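The grip that would not let go

May 2022

I lost most of a week to a fault in our two-arm setup, and I'm writing it down so I can find it again the next time it happens.

The task is clearing a plate. The right hand picks up whatever food is on it and moves it off to the side. The left arm has no part in it and is supposed to stay parked. We run it in simulation first, and only policies that get through a full batch go to the real arms in the lab at Plarkthorpe. A full batch is 252 episodes.

The first sign of trouble was in the logs. The success rate was fine, but the runs that failed all failed the same way. The hand closed, lifted, got the release command and stayed closed. The episode then timed out at 2000 steps with the food still up in the air. The controller reported the hand as open the whole time.

That last part is what bothered me. A dropped object is a nuisance. A hand that says it is open when it is closed is a safety matter, because on the real arms our interlock reads that same flag. If it says open, the lab door unlocks and a person can walk in and reach over the table.

I blamed the contact model first. When several small things are held together they press on each other as well as on the fingers, and the solver can get stuck. I raised the solver iterations, then lowered the friction, then swapped the food for plain blocks. The blocks stuck less often but they still stuck.

Asnakech Nigatu found the real cause. She plotted the commanded finger position against the measured one, and the two lines parted at step 700 in every bad run. That is where Tindel, our scheduler, hands over from the lift routine to the place routine. The lift routine keeps a minimum grip force so nothing slips. It was never told to stop. The place routine sent its open command, set the flag, and the old force floor won.

So the flag was recording the command and had nothing to do with the fingers. I wrote that code in January and I remember thinking I would come back to it.
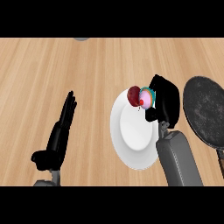

Could the emergency stop have covered for this on the real arms?

Only in part. It cuts the motion of the arm, but our hands keep their grip when they lose drive, so anything caught in the fingers would stay caught until somebody released it by hand.

The fix was short. The force floor now belongs to the routine that set it and is dropped at handover. The open flag comes from measured joint angles and has to hold steady before the interlock will believe it. I reran the batch on seed 227, which had been the worst one, and the fault did not show up. I have not tried every seed yet.

The door interlock on the real cell is switched to manual for now. It will stay that way until the new flag has been checked on hardware with both hands loaded.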